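Our planning group spent a morning in April at the Koivisto workshop, where Venla Niskanen runs the arm benches. We went to find out what a first bench would cost us besides the arm. She works on a toy kitchen: stovetop, sink, a pot with soft toy food, and a yellow foam block for grasp trials.
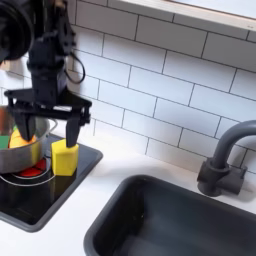 Should a small team buy spare gripper fingers with the first order?
Put two sets in the first order, and keep a line for more in the second year.

Niskanen budgets 300 dollars a year for props and small parts, and 3000 for service and repairs. Delivery on her last order took 12 weeks. Carol Heywood asked about leasing. Grastirau offers it, but only on terms of 30 months or longer, and that is past the end of our grant. We have asked Prirkier for a second quote, with the mounting plate and cables listed separately.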